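Print this page | E-mail this to a friend

BRING BACK THE LONG MATCH

So I drove out to the Jevumham show in September, the one with 202 people packed into a hall that smells like floor wax, and I've been grumpy about it ever since. Seven matches on the card and the longest one couldn't have lasted as long as my drive-thru order on the way home. When did small-time wrestling get so afraid of letting two people wrestle?

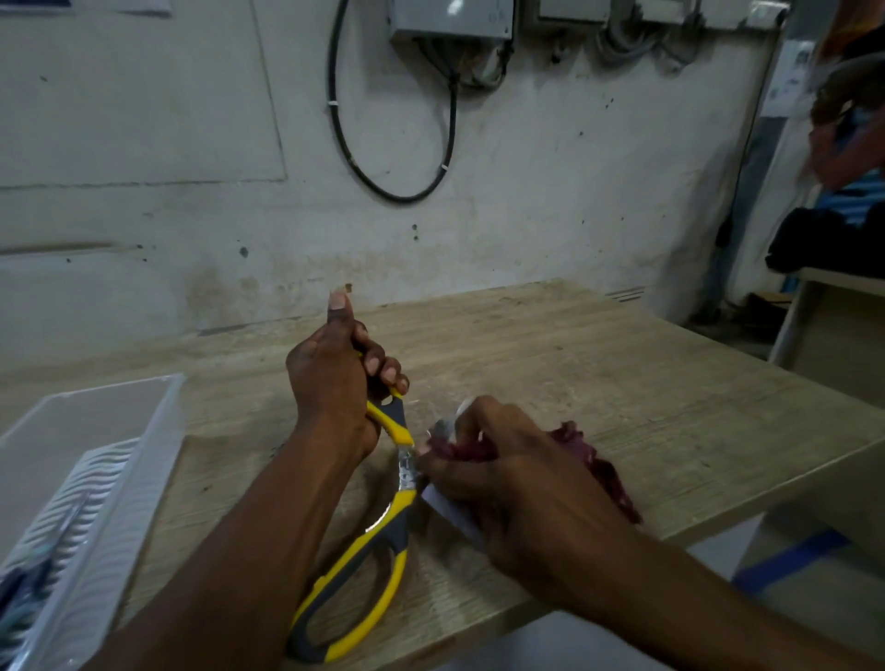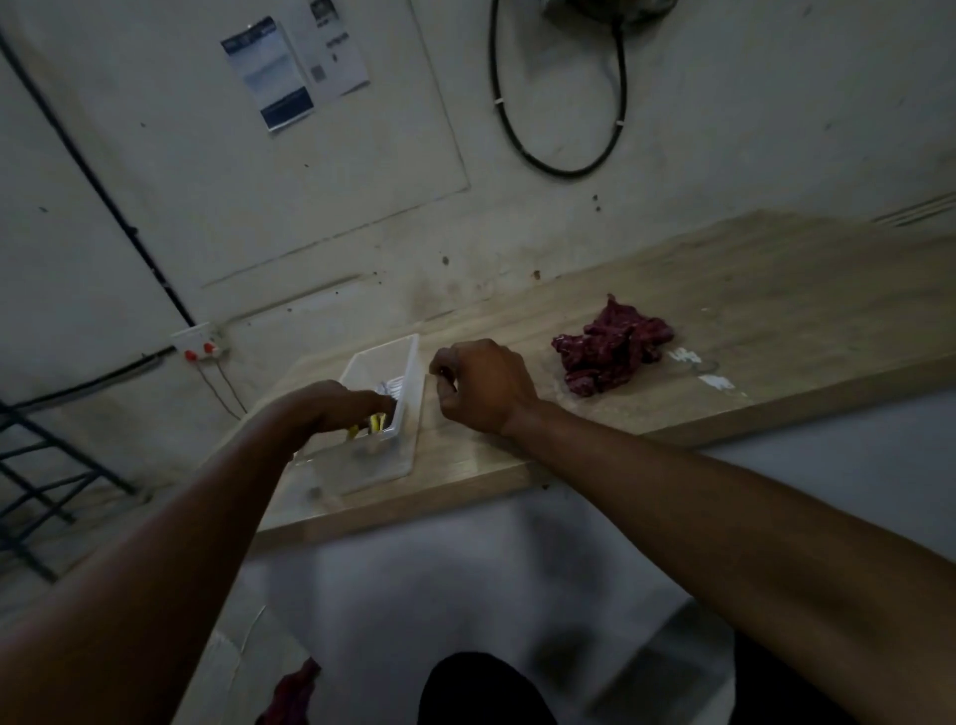
Scissors and a strip of paper in one, a little white container in the other, and a maroon cloth in both.

WHAT WE'RE MISSING

I grew up on Medve tapes. My cousin had a shoebox full of them, and the one we wore out was Aranka Kiss against Mariann Bozsik, which was mostly headlocks for the first half. Headlocks! And we sat there with our mouths open, because Kiss kept going after the same arm, over and over, and by the end Bozsik couldn't lift her for the finish and you believed every second of it.

Compare that to the Jevumham main event. Darmawan Lubis is terrific, I want to be clear about that. He moves like a guy half his size. But he and his opponent hit every big move they knew in the first few minutes, somebody's valet ran in, there was a chair, and then we were all looking for our coats. I liked the chair fine. I just wanted some wrestling before it.

I know the argument, I've had it with Bhavana Devadiga at least a dozen times. She books for Uto and she says the crowd gets restless and starts checking their phones, and that short clips are what sell the next show. Okay, sure. But Uto drew its biggest house ever, 1477 paid, for a title match that went so long the building people started flicking the lights. She booked that one! People still bring it up to me in parking lots.

AND ANOTHER THING

Give the belts a rest too. Lakel has four champions and I couldn't name you two of them. If Mariann Kerekes is your best wrestler (she is, don't write in) then put one belt on her, let her keep it through the winter, and give her half an hour with somebody who can go. You don't need 4000 seats for that. A hall and a decent ref will do.

I'll be at the next Jevumham card anyway, probably in the same bad folding chair by the fire exit. If Lubis gets twenty minutes I'm buying the T-shirt.

Print this page | E-mail this to a friend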